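Praltau abre su nuevo taller de trabajo en la antigua nave de Plimden
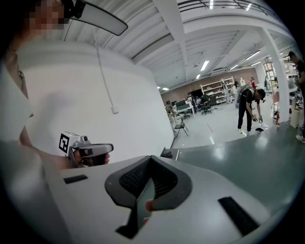

Interior de la nave, con el techo de paneles ondulados blancos, las luminarias fluorescentes y el muro de ladrillo al fondo.

La empresa Praltau ha puesto en marcha su nuevo espacio de trabajo en la antigua nave de Plimden, un edificio industrial que llevaba varios años cerrado. El local suma 1296 metros cuadrados entre la planta baja y la entreplanta superior, y la plantilla se trasladó a lo largo de marzo.

La reforma ha corrido a cargo del estudio Brernell. El proyecto mantiene el muro de ladrillo de tono pardo rojizo del extremo de la nave y deja a la vista la cubierta de paneles blancos y las vigas de acero, pintadas también de blanco. La entreplanta conserva su barandilla metálica oscura. El suelo, de color gris claro, es continuo en toda la zona central.

El elemento más llamativo es una pared blanca y curva de gran altura que se levanta a un lado del espacio diáfano. Según la empresa, el trazado curvo facilita el paso hacia el fondo de la nave y evita una esquina en la zona de más tránsito. Junto a ella se ha colgado un espejo ovalado y alargado, con marco negro.

La iluminación se resuelve con fluorescentes de techo. Praltau estudió cambiar todo el sistema, pero optó por mantenerlo en esta primera fase y destinar esa partida al aislamiento de la cubierta. En los planos iniciales figuraba además un falso techo, que se descartó por coste y porque reducía la altura libre.

En el edificio trabajan 70 personas, frente a las 60 que había en la sede anterior. La firma Venckus, encargada de la instalación eléctrica, tiene pendiente la revisión de varias tomas de la entreplanta - un trabajo que se hará fuera del horario laboral para no interrumpir la actividad.

La segunda fase afectará a otros 500 metros cuadrados en la parte trasera, destinados a almacén y a una zona de descanso. La licencia está en trámite. El acceso para proveedores se mantiene por la calle lateral hasta las 14:00, y las visitas deben entrar por la puerta principal.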